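Garment Care and Storage
Handout for Unit 2: Leather and Other Skins
Instructor: Ingeborg Gerlach

Read this before Tuesday. Bring one garment with its care label still attached.

Leather is skin that has been tanned so it won't rot. Most clothing leather is chrome tanned, which keeps it soft. Vegetable tanned leather is stiffer and turns up more often in belts and bags.

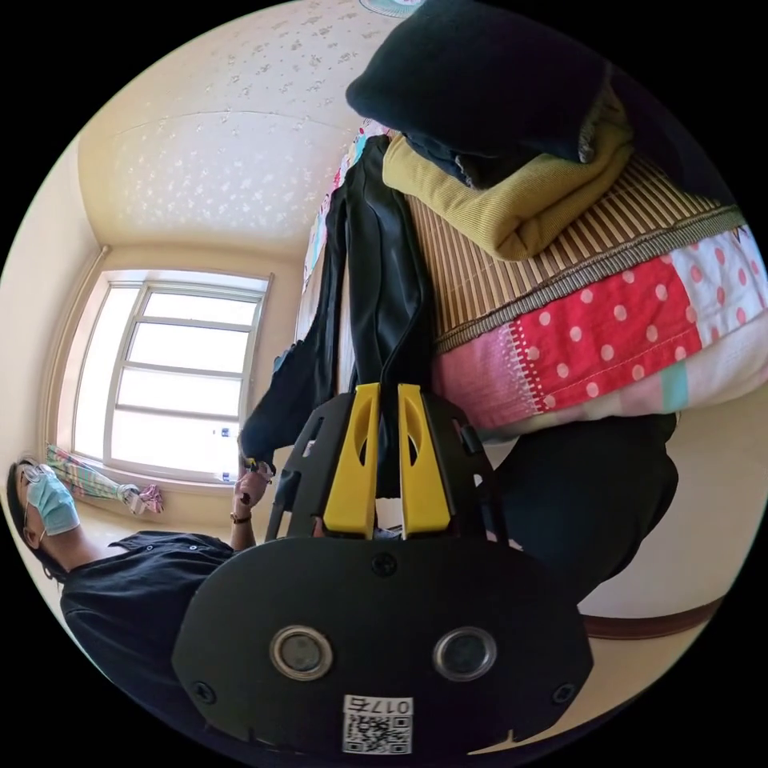
Finish matters more than color when you choose a cleaner. A coated finish sheds water and wipes clean with a damp cloth. An uncoated one soaks up water and stains easily. Shine is a first clue only: the black leather jacket is glossy along its panels and seams, but you would still put a drop of water on an inside hem before deciding.

Storage terms to know: bloom, dry rot, crocking, shoulder stretch.

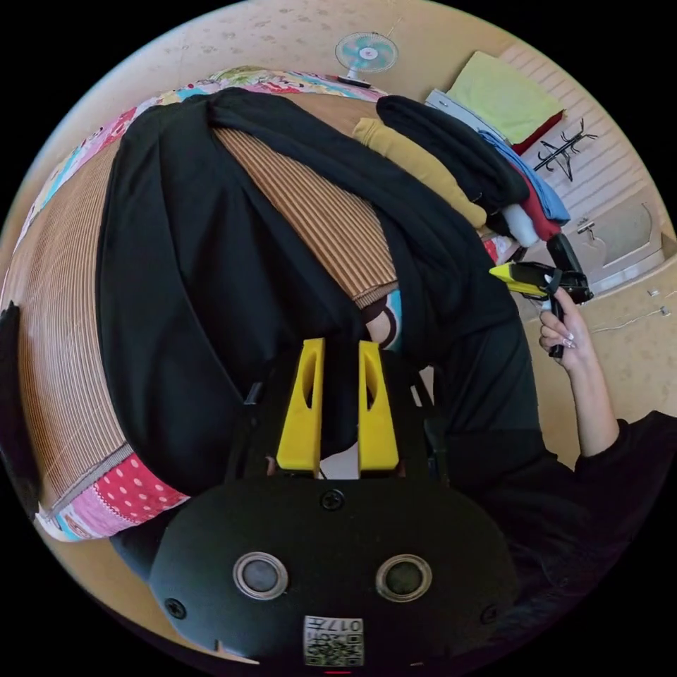

Color coding helps in a shared workroom, where brushes for suede and smooth leather get mixed up. Pick a color that shows against dark goods. Bright yellow, like the two tall fingers over the black housing, is easy to find on a crowded bench. Mark the handle and leave the bristles alone.

Keep leather out of plastic bags. Use a cotton cover and a wide hanger, and leave space on each side. 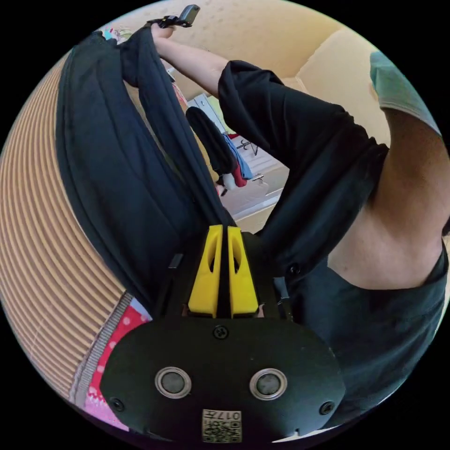 Check stored pieces every March for mildew, starting under the collar and inside the cuffs. Brush it off outdoors.

Reading: Kun, chapter 12, to page 18.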